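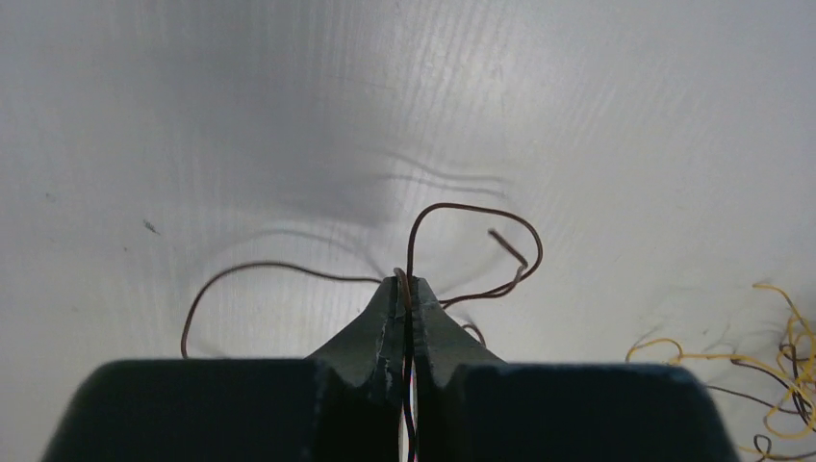 Ata da reunião do grupo de acompanhamento orçamental de Tilbridge, janeiro

Presentes: Rónán Dolan (preside), Ailbhe Egan, Xiuying Long, Orla Mac Mathúna. Faltou Donal Cronin.

1. Dívida municipal. O executivo anuncia uma redução de 820 mil euros. Egan duvidou: 200 mil são faturas passadas para o ano seguinte. Dolan pediu o mapa de pagamentos, já prometido duas vezes.

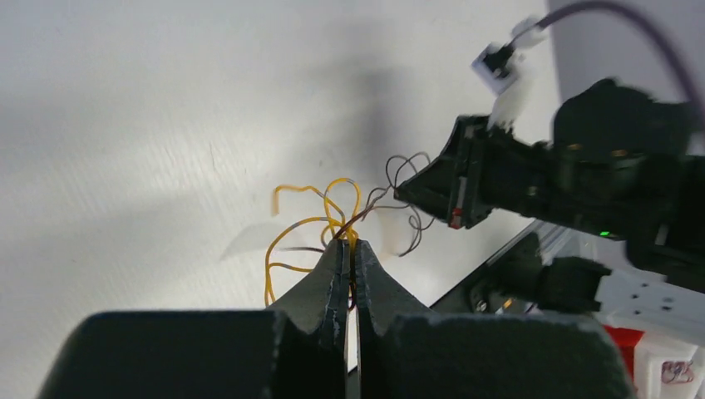
2. Contrato com a Clestska. Long leu a cláusula de renovação e não encontrou quem a tivesse aprovado. A poupança de cerca de 40 mil euros continua sem contas que a sustentem. Mac Mathúna votou contra dar parecer favorável; parecer adiado.

3. Próxima reunião às 18h30, se o mapa chegar.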